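Felt letters and borrowed tables for Gristholm craft weekend

2022-06-11

GRISTHOLM — The summer craft weekend opened this morning at the Trumis building on the waterfront, with eight tabletop booths on the ground floor and a felt workshop upstairs. Doors are open until 8 p.m. on both days and admission is free.

It is the first time the event has been held at Trumis. The January edition took place in the old Grillon showroom, which has closed for repairs to its roof. The new space is smaller, and the booths have been rebuilt to fit. Each one is a table with black fabric hung behind and around it, so that work in pale or bright colors shows up under the ceiling lights.

Felt is the main material this year. The Kulkarni fabric shop on Mill Street gave 100 sheets of it to the event, and large letters cut from the sheets have been going up on the booth backdrops through the week. They are pinned, so they can be taken down and used again. Most are in plain, bright colors, and some have a thin outline in white to make them easier to read from across the room.
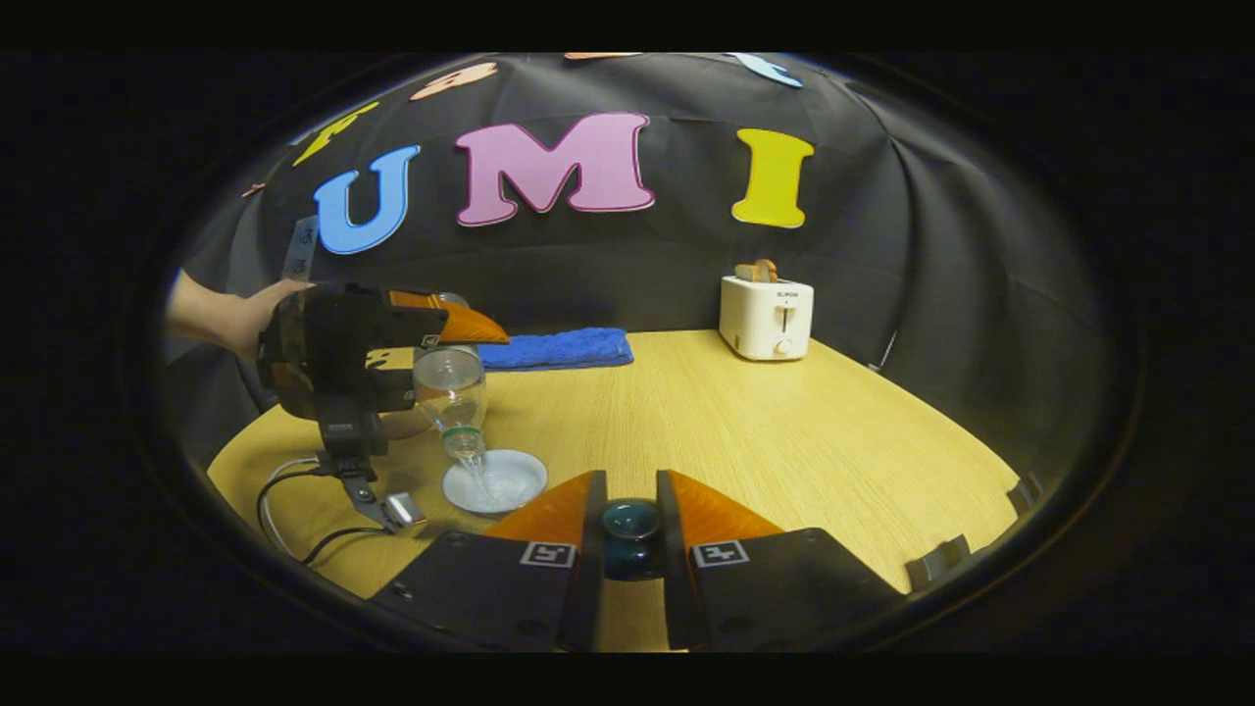
Felt letters in blue, pink and yellow spell "UMI" on one black backdrop. The cup has a dark teal glaze.

Visitors can cut letters of their own in the upstairs workshop, which runs from 10 a.m. until 4 p.m. Paper patterns for the full alphabet are provided, in one size only. Finished letters may be taken home or left in the box by the stairs for the next backdrop. Children under nine need an adult with them at the cutting tables.

Cardboard was used for the lettering in past years. It curled in the damp air near the harbor, and several signs had to be replaced before the January event was over. The felt costs more but stores flat, and the organizers plan to keep this set for at least two more editions.

Pottery is also back after a year off. Cups, small bowls and plates are on sale in the rear half of the ground floor, with prices set by the makers. Buyers are asked to bring their own bags and something to wrap their purchases in. Newspaper will be on hand at the door while it lasts. There is no kiln on site and no throwing demonstration, but makers will be at the pottery tables in the afternoons to answer questions about glazes.

The tables themselves are on loan from a school on the north side of town and go back when the weekend ends. Anyone renting a booth has been asked to put a cloth or board down before using glue or a blade. Pins are allowed in the fabric only.

The January event drew 2000 people over two days, according to the organizers. The Trumis building cannot hold as many at once, and visitors may be asked to wait outside during the busiest hours — usually late morning, judging by past editions. A ramp on the harbor side leads to the ground floor. The upstairs workshop is reached by stairs, and a smaller cutting table has been set up near the entrance for those who cannot use them.

Parking at the building is limited to makers and deliveries. The public lot behind the Grillon showroom remains open despite the roof work, and it is a nine-minute walk from there along the water. Bicycles can be left at the racks beside the ramp.

Coffee and sandwiches are sold in the courtyard, cash only. Food and drinks must stay out of the ground-floor hall.

Makers who want a table at the next edition can leave their details at the front desk. The dates and the building have not been settled.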